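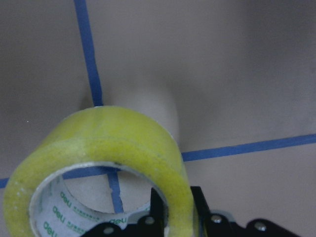 4.2 Packing benches and the small jobs nobody had written down

When we first asked the people at the Plokbridge depot what a packing bench was for, most of them answered with the big things: boxes, orders, the lorry that leaves at the end of the afternoon. It took a good many cups of tea before anyone mentioned the consumables, by which we mean the tape, labels, paper filling and bags that have to be in the right place before a single box can be closed. Yet it was these that our diary sheets kept coming back to. Of the 708 interruptions noted by packers during the study period, 242 had to do with a consumable that had run out, been put down somewhere else, or been borrowed by the next bench along. The first task we gave to the arm was therefore a modest one, namely to take hold of a roll of clear packing tape and bring it to the person who wanted it. Figure 4 shows the task from the wrist camera, with the roll standing on its edge over a cross of blue masking tape and one finger of the gripper inside the core and the other against the outer face. The cross gave everybody, people and machine alike, a shared idea of where "the tape place" was, and it became a surprisingly important part of this account.

Figure 4. Wrist camera view of the tape task: a roll of clear packing tape between the two fingers of the gripper, with the crossing of the blue strips visible through the core.

We should say a little about how the benches were run before the arm came, as it is easy to make the old arrangement sound worse than it was. Each packer at Plokbridge kept their own bench more or less as they liked it. Some hung their tape on a hook, some kept it on the shelf above the scales, and one had a biscuit tin for the purpose and would not hear of any other system. New starters were shown round by whoever happened to be free, and they picked up that person's habits along with the job. The store cupboard was at the far end of the building, past the returns cage, and a walk there and back was, for many, a welcome chance to stretch and to have a quick word with someone in goods-in. When we later asked what had changed most, this walk was mentioned far more often than we had expected — and with a good deal of fondness.

The arm was installed between two benches by Flernunier, the firm that also looks after the conveyors on the site. It was set up to bring tape at the press of a button, and later on a simple schedule. In keeping with our agreement with the staff, no targets were changed during the study, and the counts kept by the arm were not passed to supervisors. We think this mattered a great deal. Several packers told us at the outset that they had worked at places where a helpful new machine was followed a few weeks later by a less helpful new number on the wall, and they watched us rather carefully on that account.

The first thing that changed was the bench itself. A person can find a roll of tape under a sheet of brown paper, behind a mug, or lying flat in a drawer, and will hardly notice having looked for it. The arm was a great deal fussier. It did well when the roll was upright and close to the cross, and less well the further things drifted from that. Packers who had never tidied for a manager found themselves tidying for the arm, some cheerfully and some with a bit of grumbling. One described it as being like having a guest to stay: very nice to have the company, but you do keep picking things up off the floor. Another, who had been on the benches longer than anybody else, put it more sharply and said that she had been asked to fetch and carry for the thing that was supposed to fetch and carry for her.

We take this second remark seriously. Over the 140 shifts for which we hold complete notes, the time packers spent walking to the cupboard fell, as one would hope, but a new sort of work grew up in its place. Rolls had to be stood up, the area kept clear, the blue strips pressed down again where sleeves had rubbed at them, and the arm given a hand when it stopped and waited. None of this was in anyone's job description. It was shared out informally, and at first rather unevenly, with the two packers nearest the arm doing most of it and the others enjoying the benefit. By December the group had sorted this out between themselves with a rota written on the back of a delivery note, which was, in our view, a better answer than the one we had been drafting for them.

The second change had to do with what counted as knowing the job. Packers handle tape all day and know a remarkable amount about it: how a nearly finished roll feels lighter in the hand, how a cold roll from the loading bay tears differently, how the loose end vanishes if you do not fold it over. The arm knew none of this, and the engineers, kind and patient as they were, had not thought to ask. It was a packer who suggested that rolls should be swapped before they got too thin, and another who pointed out that a finger placed inside the core would leave the sticky end alone. Once these suggestions had been tried out, the people who had made them began to be consulted on other matters too, and they told us they rather liked it. One was later invited to the sister site at Motgate to help set out the benches there. She was paid her ordinary rate for this, and we return to the question of whether that was fair in Section 6.

The third change is harder to pin down, and we offer it with some caution. The depot became a slightly quieter place. With fewer trips down the building there were fewer passing conversations, and people in goods-in remarked that they had rather lost touch with the packing side. Small bits of news that used to travel with the tape, such as a late lorry, a damaged pallet or someone's birthday, now arrived later or did not arrive. The site manager, on hearing this from us at the review meeting of 26/11/2024, moved the morning tea break so that both groups took it together. We have no measurement of what this achieved, though the packers spoke well of it and the biscuits improved.

It may help to set these findings beside the Spanos site, where the same arm was brought in under quite different conditions. Spanos is a larger operation, sending out up to 1000 parcels in a shift, and its benches had been laid out to a single pattern for years. The arm fitted in there with hardly a ripple. There was little tidying left to do, for it had long been part of the routine, and the cupboard was only a few steps away, so no walk was lost. On the other hand, nobody at Spanos was asked for advice about tape, and when we interviewed the packers there they spoke of the arm as belonging to the engineers. At Plokbridge it was nearly always "ours", even on the days when it was being a nuisance.

We would not wish to lean too heavily on a comparison of two sites, each with its own history and its own manager. All the same, the difference leads us to think that the early untidy weeks at Plokbridge, which looked from the outside like a slow start, were also the weeks in which the packers came to have a say in how the arm was used. The following section looks at how that say was kept up, or in some cases allowed to lapse, once the engineers had gone home.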